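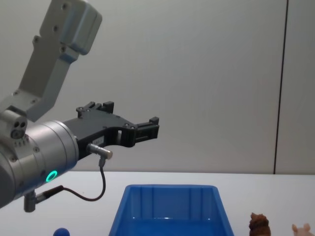 The Ploltance canister filter is supplied with its end cap fitted finger-tight and must be tightened before the unit is connected to the water supply. The cap is held by recessed screws of one size. Where small screws sit around the circumference of a cylinder near its rim, as on the silver housing shown, work across the diameter and avoid going from one screw to its neighbour. Going around in order can tilt the cap and pinch the seal.

Tools required: the hex key from the Dumitrescu fittings bag, a soft cloth, a tape measure.

CAUTION: Turn off the water at the isolating valve before starting. Do not use a power driver on the cap screws.

1. Lay the canister on the cloth with the cap facing you.

2. Check that the grey seal sits flat in its groove. If it is twisted, remove the cap and reseat the seal by hand. Do not use grease.

3. Tighten each screw until it just touches, then give each one a further quarter turn, crossing the diameter each time.

4. Stand the canister upright and mark the wall for the bracket. Allow 260 mm of clear space below the canister for cartridge changes, and 65 mm on either side.

5. Fix the bracket, hang the canister and connect the hoses. The inlet is marked with a blue ring.

6. Open the valve slowly and leave the unit under pressure for 15 minutes.

7. Wipe the rim with a dry part of the cloth. If there is moisture, close the valve, release the pressure and repeat from step 2.

NOTE: Units with the Pruleron cartridge may run cloudy at first use – this is trapped air and is harmless. Flush until the water runs clear.

Cartridge changes are covered in the next section. Replacement seals can be ordered from Ukik using the part number on the base label.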